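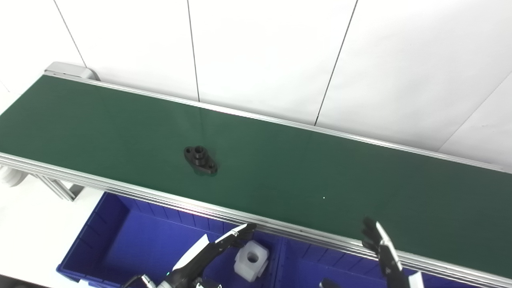
### 4.2 Finger comparison on the sorting cell

Vendor figures for grip force and repeatability told us little about which fingers to buy, and we said so in the proposal. A force rating is measured on a part that somebody has already placed squarely in the jaws. Our parts come down a belt at whatever angle they happened to land, and most of the trouble we have had with two-armed sorting starts there. The comparison in this section was meant to find out how much of that trouble belongs to the fingers and how much to the controller driving them.

We tested two finger sets, the Parko and the Rorkdale, on the same pair of arms. Each set was run under the stock position controller and again under the Wistside controller, which limits closing force and lets the wrist give slightly on contact. That makes 4 conditions. Every condition received 125 pick attempts, drawn from the same shuffled list of parts and starting angles. The view used by the grasp planner is shown in Figure 9: the left gripper holds a white plastic block over the blue bin, while the right gripper is open at the belt and a black flange bracket lies on the green surface.

**Figure 9.** Planner view of the sorting cell, with a block held in the left gripper and a bracket on the belt.

The two part types were chosen because they fail in different ways. The block is roughly a cube with a hole through it, and it offers flat faces to almost any parallel grasp. If a finger set can't hold the block, there is no point going further. The bracket is long and low, with a raised boss in the middle. A planner can go for the boss or for the long edges, and both choices have a cost. The boss gives a small contact area and lets the part swing. The edges give a better hold but bring the fingertips down close to the belt, where a small height error turns into a scrape.

An attempt was scored as a success only if the part left the belt, stayed in the fingers through the transfer, and was released into the correct compartment. We did not give partial credit. Earlier work at Pilkington counted a lift as a success whether or not the part was later dropped, and we suspect this accounts for much of the gap between their results and ours. We can't prove it from the published tables.

On the block, the differences between conditions were too small to support any claim. Both finger sets held it and both controllers released it cleanly. We mention this mainly because the block is the kind of part most often used in product demonstrations, and a buyer watching it go into a bin should draw no conclusion at all.

The bracket separated the conditions, though less neatly than we had hoped. Parko fingers under the stock controller did worst, mostly through slips at the boss. Switching to the Wistside controller helped both finger sets, and it helped the weaker one more. This is the result we trust most. It also suggests that some of the praise given to compliant fingers in recent papers may be owed to gentler closing, which can be had in software on hardware a lab already owns.

We are less sure about the Rorkdale advantage that remains. The same operator, Denise Penrose, tuned both sets, but she had used the Rorkdale fingers since November and came to the Parko set cold. Tuning time was fixed, prior practice was not. Belt lighting was also uneven, and the planner's edge detector is weakest where a dark part sits on the deeper green. We balanced starting positions across conditions, so this should not favor either set. It does mean that some failures charged to the fingers were probably failures of vision.

A further 9 attempts were stopped by hand when the two arms were judged likely to collide over the front rail. We excluded them and reran the same parts. A stricter reader might count them as failures – we did so in a second analysis, and the order of the conditions did not change.

Whether the ranking would survive a third part type is an open question. Thin sheet parts in particular might reverse it, and we would not recommend either finger set for them on the evidence given in this section.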